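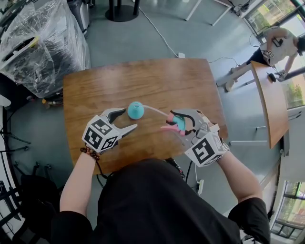
Hand-held grippers at a wooden table, with a small teal dome-shaped object between them.

Grurkska: Progress Report 4
Submitted to the Jiltari Games Fund by Carnen
Prepared by Kusum Thakur, production lead
Period covered: February to May

Status

Grurkska is a single-player sea kayaking game for virtual reality headsets, played seated with two motion controllers. Production is in the vertical slice phase. The slice consists of the tutorial bay, the first open-water crossing and the Tomar strait level. The tutorial bay and the crossing are content complete. Tomar is playable from start to finish with temporary lighting and no final audio.

The milestone for this period was a build that could be played through by someone outside the team without assistance. It was delivered in April, three weeks after the planned date. The delay came from the paddle rewrite described below. The date of the next milestone is unchanged.

Paddle input

The previous report listed paddle input as the main technical risk. The earlier system treated the two controllers as the ends of a rigid shaft and solved for the shaft position from both hands every frame. When one controller lost tracking, usually behind the player's hip at the end of a long stroke, the shaft snapped to a wrong angle and the boat turned with it.

The new system keeps the last reliable shaft length and grip spacing and uses the tracked hand to drive the shaft until the other hand returns. The blade force is reduced while only one hand is tracked. On return, the shaft is blended to its solved position over several frames. Players in internal tests no longer reported sudden turns. Two of them did report that the paddle felt light for a moment during fast backward strokes. This is the force reduction, and its curve will be tuned in the next period.

Blade contact with the water is now sampled at several points along the blade where the old version used one. Partial immersion produces partial force, so a shallow stroke moves the boat less than a deep one. Bracing against a wave works as intended on the left side. On the right side it fails when the player holds the controllers with a wide grip, and a fix is in review.

Water simulation

The water surface is computed on the graphics processor, and a low-resolution copy is read back for boat physics. Readback arrives late by a small number of frames. In calm water the delay has no visible effect. In the Tomar strait, where current and wind chop run against each other, the hull sat visibly above or below the surface. The boat now uses a short prediction of the wave height under the hull. The gap has closed in all but the steepest waves.

Wave height in Tomar was lowered slightly for comfort. The design team would have preferred to keep the earlier setting, and it will be offered again as an option in the comfort menu.

Performance

The frame rate target is met in the tutorial bay on both supported headsets. In the open crossing it is met on the PC headset and missed on the standalone headset when the player faces the island and the cloud layer is on. The cost is mostly in the transparent spray particles, which overlap heavily near the bow. Spray is being moved to a cheaper sorted mesh with fewer layers.

The cliffs in Tomar were the largest memory item in the project. They have been rebuilt from a shared set of 300 rock pieces with a common texture atlas. Load time for the level has fallen enough that the loading screen no longer needs its second stage, and that stage has been removed from the menu flow.
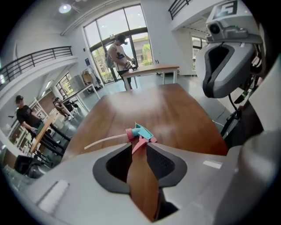

Playtesting and defects

External playtests were run in March and April. Each session covered the tutorial and the crossing, followed by a written questionnaire. Players who completed the tutorial without help were then offered Tomar.

The main findings were as follows.

The instruction for turning on the spot was missed by many players. It was shown as text on the spray deck, below the natural line of sight. It has been moved to a buoy ahead of the boat and is now repeated if the player stops turning.

Seated height calibration was confusing for players in office chairs with armrests. Their elbows met the armrests during calibration and the stored arm reach came out short. The calibration step now asks the player to hold the paddle straight forward and checks the result against the headset height.

Discomfort was reported most often when the boat was turned by a wave while the player was looking to the side. An optional horizon line has been added. It has had one round of testing and the answers were mixed, so it remains off by default.

The issue tracker holds 1336 entries since the start of production, of which 801 are closed. A large share of the open entries are art polish requests for Tomar and will be handled together in the lighting pass. Open entries marked as blocking all concern save files: progress made in the crossing is lost if the headset is put to sleep during an autosave. The cause is known and the fix is scheduled first.

Audio

Hull and paddle sounds are in place. Paddle sounds are selected by blade speed and immersion depth, using the same values that drive the force model. Wind is still a placeholder loop. Recording of the final water ambience was planned for May and has been moved to June at the request of the sound contractor. No other task depends on it before the slice is locked.

Staffing and budget

The second environment artist started in March and is assigned to Tomar. The gameplay programmer post remains open; interviews continue. Until it is filled, the paddle and boat work stays with the lead programmer, and the replay feature is on hold.

Spending is within the approved budget. The paddle rewrite used part of the contingency line for programming. Lower spending on the vacant post covers the difference, and no change to the grant schedule is requested.

Work planned for the next period

Fix the autosave fault and retest on both headsets.
Complete the right-side brace and tune the one-hand force curve.
Replace spray particles on the standalone build.
Lighting pass and final audio for Tomar.
Second round of tests for the horizon line, with wave height as a separate setting.
Submit the slice build to the fund for review.

Decision requested

Carnen asks the fund to confirm whether the review build should be supplied for the standalone headset, the PC headset or both. Supplying both adds a week of packaging and testing, which the current plan can absorb if the answer is received before the lighting pass begins.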